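Workshop > Arm cells > Bench cell 6 > Monthly inspection

Cells Checklists Spares Bookings Contact

Search the workshop pages Go

Bench cell 6: monthly inspection, with my comments
Pukville workshop. Checked July 12, 2022. Asset 226, job sheet 523.

Righto, same format as the June one: the item, the result, then whatever I've got to say about it. If you only want to know whether you can book the cell, yes you can, there are two things to watch and both are marked WATCH. The rest is me rambling with a torch in one hand.

BEFORE POWER

1. Floor and approach clear
OK. Swept it first (biscuit crumbs, no comment). The yellow line on the door side is wearing thin where everyone wheels the spares trolley over it. You can still see it from the desk, so I've passed it, but I'd like to re-tape it before next month.

2. Base bolts
OK. All marked with paint pen and the marks all line up. I put the torque wrench on them anyway and none of them moved. Please don't wipe the paint marks off when you clean the base! Somebody did that in autumn and I had to do the whole lot from scratch.

3. Bench fixed and square to the arm
OK. I shoved it with my hip from both ends and it stayed put. The corner block at the far end had a bit of grit under it, cleaned out and refitted.

4. Mains lead, earth, controller vents
OK. Lead has a current tag. The vents were furry, so I vacuumed them. If you're the last one out at the end of the week, run the brush over them, it takes no time at all and the fan is a lot quieter afterwards.

5. Arm cable and connectors
WATCH. There's a shiny spot on the outer jacket of the arm cable where it comes off the base and rubs on the edge of the bench. No cut, no cracking, I can't feel a ridge with my fingernail. I've slid a bit of spiral wrap over it and moved the first clip back so it has more slack. Have a squiz at it each time you start up, and if the wrap has shifted, stop and tell me.

6. Emergency stop, housing and lead
OK. Both the desk one and the bench one. The desk one had been pushed behind the monitor, which I moan about every month. It lives on the RIGHT of the keyboard. It's got velcro.

POWER ON, NO MOTION

7. Status lights and start-up messages
OK. Clean start, nothing in the log I hadn't seen before. 354 hours on the counter since the last service.

8. Emergency stop function
OK. Pressed each one with the arm holding still, then again during a slow move. Brakes came on both times, no sag that I could see at the wrist. Reset needs the twist and then the acknowledge on the screen, and it wouldn't let me skip the second step, so good.

9. Guiding mode by hand
OK. All joints feel smooth. I take each one slowly through as much of its travel as the bench allows and listen. Joint four has had the same soft tick near one end for as long as I've worked on it, I've noted it every month and it hasn't grown.

GRIPPER

10. Finger screws
FIXED. The left finger was loose. Not flopping about, but there was a quarter turn in one screw. Cleaned the thread, new dab of threadlocker, done up again. I suspect it wasn't given time to cure when the fingers were swapped over. Please leave it overnight, even if you're itching to get going!

11. Finger pads
WATCH. The pads are from the Pakow order and they're getting glossy at the tips. They still hold a spoon handle in the pull test, but the thin handles are the fussy ones and I'd rather change them a bit early. There's a new set in the drawer under the bench. I'll fit them when the next booking finishes, so nobody has to redo a calibration halfway through a run.

12. Open, close, home
OK. Homed ten times, closed to the same reading every time. Opens fully with no chatter.

13. Grip and hold
OK. Teaspoon, dessertspoon, and the dreaded flat lid. Held each one still, then wobbled the wrist through the slow test path. Nothing dropped. The dessertspoon swung a little in the pads when the wrist reversed, and I've written that against item 11.

SOFTWARE LIMITS AND THE SIMULATED CELL

14. Speed and force limits
OK. The limits file matches the printed sheet on the wall. I checked line by line this time, having been caught out in June when the printout was one version behind.

15. Keep-out volumes
FIXED. The keep-out box for the bench top had been switched off in one of the saved profiles, I'm guessing for someone's low pick test. Switched back on and the profile re-saved. If you need it off, make a copy of the profile and put your initials in the file name. Don't edit the shared one, I'm begging you.

16. Dry run in simulation before the real arm moves
OK. We do this on the Tapia kitchen scene now, loaded through Lomusance, and I'm a total convert. The old test scene was a grey slab and one cube, and of course every path looked lovely on it. The kitchen one has actual clutter, so you find out quickly whether your approach angle is going to clip something with the wrist when the fingers themselves are well clear.

What I look for on the dry run:
- the spoon is gripped by the handle and the bowl hangs clear of the bench
- the wrist comes down without touching anything standing up nearby
- the elbow stays out of the stuff along the back
- the things lying on the bench are where they started, when I stop the run

My first go failed on the second point, for what it's worth. I'd left last month's approach in there and it came in too shallow. Steepened it up, ran it again, all good, saved it as the new default.

17. Scene file matches the job
OK, with a grumble. Somebody had saved the scene over the top of itself with half the props deleted. I restored it from the backup. It's read-only from now on, so if you get a permissions error, that's me, hello.

CLOSING UP

18. Park position and brakes
OK. Parks over the bench, fingers open, brakes on. Please don't park it with something in the gripper. I came in one morning to a spoon on the floor and spent far too long looking for a fault.

19. Tools back on the board
Nearly. The 3 mm hex key is missing AGAIN. If it's in your pocket or your ute, no questions asked, just drop it in the tray.

20. Log book signed
OK. Page was full, new page started, the old ones are in the green folder.

TO DO BEFORE THE NEXT CHECK
- Re-tape the line on the door side
- Fit new finger pads, then recalibrate and repeat items 12 and 13
- Look at the cable wrap at each start-up, proper look again at the monthly
- Order another hex key (or two, let's be realistic)
- Ask Pakow whether the softer pads come in the same thickness

Comments box

Somebody asked on the last sheet if the dry run can be skipped when you're only changing the object and not the path. No, sorry! A longer object changes what hangs under the fingers, and the path doesn't know that unless you tell it. Load the object, run it once, watch the bottom end of whatever you're holding. Then go and do the real one with my blessing.

Same person asked if they can tidy the scene so it's easier to see. You can hide props in your own copy, fine, but the check itself has to be done with everything in. The grinder stays on its side and the second spoon stays next to it.

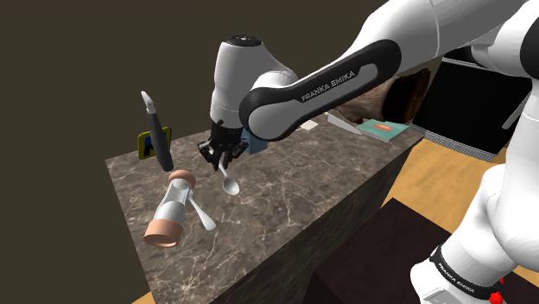

Render: Tapia kitchen scene, bench cell 6 checks, Pukville workshop

The held spoon up off the marble like this is what I want for item 16. Pause the run at that point and orbit the view right round before you tick the box. The upright black tool is the one to check from both sides, it's close enough to the spoon that one angle on its own can fool you. When you're happy, initial the sheet and stick it back on the clipboard by the door.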